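扉なしの白い小さな棚、トレイ1枚でここまで使いやすくなります

うちの作業机の横に、前がぽっかり開いた白いキャビネットがあるんですが、これが長いこと「とりあえず放り込む場所」になってまして……。先週の木曜、さすがに奥から何が出てくるか怖くなって全部出しました。そのときのやり方を書いておきます。

用意したのは、浅めの白いプラスチックトレイ、コルクシート、マスキングテープ、ペン。これだけ!トレイはOrksideの店で2枚買って960円でした。コルクシートは前にElluraの通販で973円で買ったものの残りです(カッターで普通に切れます)。

まず、棚の中身を全部外に出します。全部です。「これは戻すからいいや」と残すと、そこを避けて並べることになって結局前と同じになるんですよね。私は一度それで失敗しました。

出したら棚の内側を固く絞った布で拭いて、乾くまで放っておきます。その間に机の上にコルクを敷いて、仕分けの場所を作っておくと楽です。コルクだとネジやクリップみたいな細かいものが転がりにくいし、置いたときにカチャカチャいわないのもいい。夜に片付けをする人には特におすすめです。

次に寸法を測ります。見るのは棚の開口部の幅と高さ、それから奥行き。トレイは縁がくるっと丸まっているタイプだと、底の大きさより縁の分だけ外に張り出すので、必ず縁の外側で測ってください。私は底で測って買いに行って、7ミリ足りずに入りませんでした。返品もめんどうで、その1枚は玄関で鍵置きになってます。

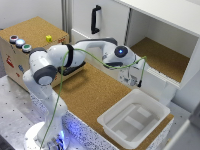
トレイが決まったら、いきなり物を入れずに、空のまま何度か出し入れしてみます。片手で引き出せるか、戻すときに棚の口に引っかからないか。ここで引っかかるなら、中身が入ったらもっと引っかかります。上のすき間も大事で、手を入れて指を曲げられるくらいは空けておきたいところ。

それから中身を入れていきます。私の分け方は、毎日使うものを手前、週に一度くらいのものを奥。種類別にきっちり分けるのもやってみたんですが、性格的に三日で崩れました(笑)。底に凹凸のあるトレイなら、薄いものの下に指が入るので取り出しやすいです。ただ、溝にほこりがたまるので、たまにひっくり返してトントンしてあげてください。

トレイの手前の縁にはマスキングテープを貼って、中身を書いておきます。ペンは油性で。水性だと手が触れてにじみます。

詰め込むのは八分目くらいまで。縁より高く積むと、出すときに棚の上側に当たって中身が奥に落ちます。落ちたものは次の大掃除まで出てきません。

あと、滑って困る場合は、余ったコルクを細く切って棚板の手前に貼ると止まります。両面テープで十分でした。厚みがあると今度は引き出しにくくなるので、薄手のものを使ってください。

次は同じやり方で、Tutleyのワゴンの下の段をやる予定です。あそこは延長コードの巣になっているので、たぶんトレイより先にコードを束ねるところからですね。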